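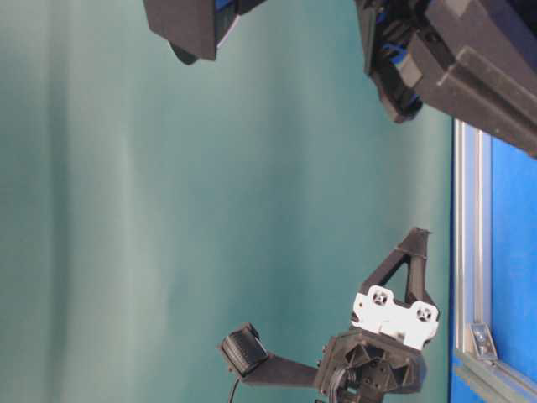 Verde-azulado, com umas faixas mais claras do lado esquerdo.

7 de setembro de 2018

Ando há semanas a prometer que conto a história da pintura do corredor, e como hoje chove e não me apetece passar a ferro, é desta. Sentem-se, que isto vai comprido como de costume.

Quando viemos morar para Herkport, o corredor era bege. Um bege de sala de espera, daqueles que já ninguém vê ao fim de uma semana. Eu via. Via todas as manhãs, a caminho da cozinha, e pensava sempre que um dia havia de ser verde. Só que há verdes e verdes, e quem nunca esteve diante de um expositor de tintas não imagina o que isso custa! O catálogo da Stusow tem 232 tons e juro que uma boa parte deles me pareceu igual à luz da loja. Trouxe para casa um punhado de cartõezinhos, colei-os na parede com fita de papel e passei dias a mudar de ideias (e a família a passar por eles sem dar opinião, ou a dar opinião de mais, conforme a hora).

O verde que eu queria mesmo era o da casa dos meus avós — a porta da despensa, a caixa do pão, os bancos do quintal, tudo pintado da mesma lata, ano após ano, até acabar. Não era bem verde nem bem azul. De manhã puxava para a água do tanque, à tarde ficava quase cinzento. O meu avô chamava-lhe "verde de barco" e comprava-o a peso numa drogaria que fechou antes de eu aprender a ler. Procurei-o em tudo quanto é loja e acabei por aceitar um primo afastado, que se chama Zorisska 18 e que, na lata aberta, parece sopa de espinafres. Não se assustem se vos acontecer o mesmo. Depois de seco fica outra coisa.

Pintámos num sábado, com as janelas escancaradas e o rádio da cozinha aos berros. A primeira demão ficou às manchas e eu ia desistindo ali mesmo, sentada no balde virado ao contrário, a comer uma maçã com os dedos verdes. A segunda já compôs o assunto. Demos ainda uma terceira só na parede do fundo, onde bate a luz do postigo e se notava tudo. E continua a notar-se um bocadinho, confesso, mas afeiçoei-me a essas ondas mais claras e agora ninguém me tira de lá aquilo.

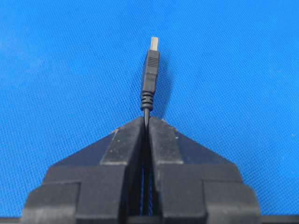
Preto fosco e uns pontinhos claros de pó.

Já o preto foi outra conversa. Meti na cabeça que os rodapés ficavam bem em preto, fosco, sem brilho nenhum, e comprei uma lata pequena da Ritchie para experimentar. Ficam lindos, ficam mesmo, mas deixem-me avisar quem esteja tentado: o preto fosco mostra cada migalha, cada pelo do gato, cada grão de pó que entra pela porta. Com os rodapés beges eu era uma dona de casa exemplar. Agora passo o pano de manhã e à hora do almoço já lá está outra vez uma linhazinha clara em cima. Tenho experimentado um pano de microfibra quase seco, que é o que menos marcas deixa. Se alguém tiver um truque melhor, a caixa de comentários está aberta e eu agradeço muito.

Sobrou-me meia lata do verde, e já andei a olhar de lado para a estante da entrada, coitada, que não fez mal a ninguém. Talvez espere por novembro, quando os dias encolhem e dá mais gosto estar dentro de casa com as mãos ocupadas. Até lá, vou ver se descubro onde arrumei o pincel fino.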